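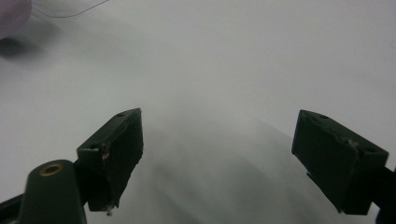
浅灰白色的表面，前面是深绿色的夹指。图：本站

Nedden镇的Pulline图书馆将在四月开始重新粉刷内墙，选定的颜色是浅灰白色

Nedden镇政府昨天下午公布了Pulline图书馆内墙粉刷的最后方案。根据这个方案，图书馆的大阅览室和儿童阅览室都会刷成浅灰白色，走廊保持原来的淡黄色，楼梯间暂时不动。工程从四月开始，预计需要大约10个星期。在这段时间里图书馆不会完全关门，但是一部分座位不能使用，还书的地点也会有变化。

这件事在镇上已经讨论了很长时间。Pulline图书馆的墙上一次粉刷是在图书馆扩建的时候，那时候选的是一种比较深的米色。很多读者认为这种颜色很温暖，特别是冬天下午，坐在里面看书觉得很安静。但是也有不少读者写信给图书馆，说大阅览室太暗，白天也必须开灯，靠里面的几排桌子看小字很困难。去年秋天，图书馆请人检查了照明，检查的结果是灯没有坏，灯的数量也够，问题主要在墙和天花板的颜色，它们把光吸收得比较多。

当时有两个办法可以选择，一个是增加灯，一个是改变墙的颜色。增加灯需要重新拉电线，还要打开一部分老的天花板，费用高，时间也长。图书馆最后建议先改变颜色，等粉刷完以后再看还需不需要增加灯。镇政府同意了这个建议，并且要求图书馆在决定颜色以前听取居民的意见。

征求意见的方法很简单。图书馆在入口的大厅里放了一块长的展示板，上面有13种颜色的样板，每一种都有编号，没有写名字。读者看过以后在纸上写下编号，也可以写几句理由。图书馆的网站上也可以填写，但是网页上有一句提醒：屏幕上的颜色和真的颜色有差别，请尽量到馆里来看。到截止的时候，图书馆一共收到351份意见，其中大部分是在馆里写的。

得到支持最多的是浅灰白色，第二名是一种很淡的绿色，第三名是现在的米色。图书馆在公布的材料里说明，浅灰白色并不是在所有年龄的读者里都排在第一。年纪大的读者比较多选择米色，带孩子来的家长比较多选择淡绿色，学生多数选择浅灰白色。因为这个差别，图书馆曾经考虑把儿童阅览室刷成淡绿色，后来放弃了。材料里写的理由是，儿童阅览室和大阅览室中间只有一道玻璃门，两边颜色不同，光线好的时候玻璃上会有明显的反光。

有些读者对这个理由不太满意。在图书馆的留言本里，一位家长写道，孩子们喜欢有颜色的房间，灰白色让人想到医院。另一位读者写道，他每个星期都来看报纸，最重要的是看得清楚，颜色漂亮不漂亮是后面的事情。还有人建议在儿童阅览室的墙上留出一块地方，让孩子们自己画画。图书馆的回答是，这个建议可以在粉刷完成以后再讨论，目前的预算里没有这一项。

粉刷工作由Birhane涂料行负责。这家店在Nedden镇的火车站后面，过去给镇上的小学和游泳池更衣室做过类似的工程。按照合同，Birhane涂料行要先在大阅览室靠北的一面墙上刷一小块，放几天，让图书馆的工作人员在早上、中午和傍晚分别去看。如果颜色在自然光下面太冷，可以稍微加一点黄，但是不能超过样板旁边注明的范围。涂料要求气味小，可以用湿布擦洗，因为大阅览室的墙比较容易被椅背和书包碰脏。

工程会分成几个部分进行。首先是大阅览室靠窗的一边，然后是靠里面的一边，再然后是儿童阅览室，最后修补门框和踢脚线。每一部分开始以前，那里的书架会用布盖起来，一些书会暂时搬到地下室。读者如果需要这些书，可以在服务台填写单子，工作人员会在当天下午四点以后把书拿上来。地方历史的资料因为怕灰尘，会全部搬走，在工程期间不能借阅，只能预约以后在办公室里看。

还书的地点从主入口改到侧门。侧门那里原来就有一个还书口，但是比较小，大开本的画册和地图放不进去，请直接交给服务台。在工程期间到期的图书会自动延长借期，读者不需要打电话，也不会产生罚款。从别的图书馆借来的书不在这个范围里，仍然要按照原来的日期归还。

儿童阅览室关闭的时候，讲故事的活动会搬到镇上的音乐学校，时间还是上午十点半。音乐学校的教室比较小，所以这次需要提前报名。婴儿和家长的活动暂停，等图书馆恢复以后再继续。已经交了费用的家庭可以选择退款，也可以把费用留到下一期。

邻近的Dellau镇图书馆表示，在这段时间里，Nedden镇的读者可以用自己的借书证在那里借书，不需要另外办证。从Nedden镇到Dellau镇有公共汽车，车站离图书馆走路只有几分钟。Dellau镇图书馆的自习座位晚上也开放，对准备考试的学生可能比较方便。不过它的停车场很小，图书馆建议大家尽量不要开车去。

关于费用，镇政府说粉刷的钱来自今年的公共建筑维护经费，不会影响买新书的预算。有居民问，为什么不同时更换阅览室的旧地毯。镇政府的答复是，地毯还可以使用，而且更换地毯要把所有书架搬空，图书馆就必须关门。这个问题会放到明年的计划里考虑。

展示板现在还放在图书馆的大厅里，选定的那块样板旁边贴了一个小的标记。想看其他颜色的读者，在工程开始以前都可以去看。图书馆也提醒大家，样板在大厅的灯光下会显得比较黄，如果想知道它在阅览室里的样子，可以请服务台的工作人员拿到窗边看一看。

工程期间图书馆的开放时间不变，只有搬运书架的那几天上午会晚一点开门，具体日期会贴在门口，也会写在网站的首页上。对涂料容易过敏的读者可以事先打电话到服务台，询问当天在哪一个房间施工。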